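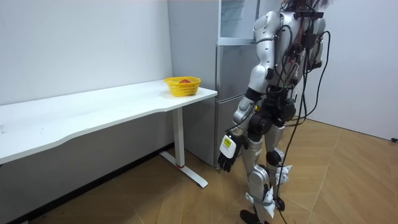 Language evenings are back in Prorkside

After the summer break we are again meeting every Thursday in the reading room of the Prorkside library, from seven o'clock until nine. In October we had four evenings, and on the last one so many people came that we had to bring chairs from the children's section.

For the new members I repeat how it works. We sit at small tables, and each table has one language. You speak this language for 40 minutes, then we drink tea, and then you can change the table or stay. Portuguese and Polish are the fullest at the moment. The German table is looking for one more person who speaks well and has patience with beginners.

Please do not correct every mistake of your neighbor. I learned English as an adult and I remember how I stopped talking when somebody repaired each sentence. Write the mistake on a paper and show it in the break – this is much more pleasant for both.

The tea money is still 2 dollars for the evening. From last season we have 387 dollars left, and we would like to use part of it for dictionaries. The Esteves bookshop in Rorkberg gives us a good price if we order before Christmas, so tell me which ones you miss.

Bus 70 does not stop in front of the library until the road work is finished. Get off at the post office and walk back along the school.

Questions and dictionary wishes go to me, on paper or at the tea table.

Idalina Carvalho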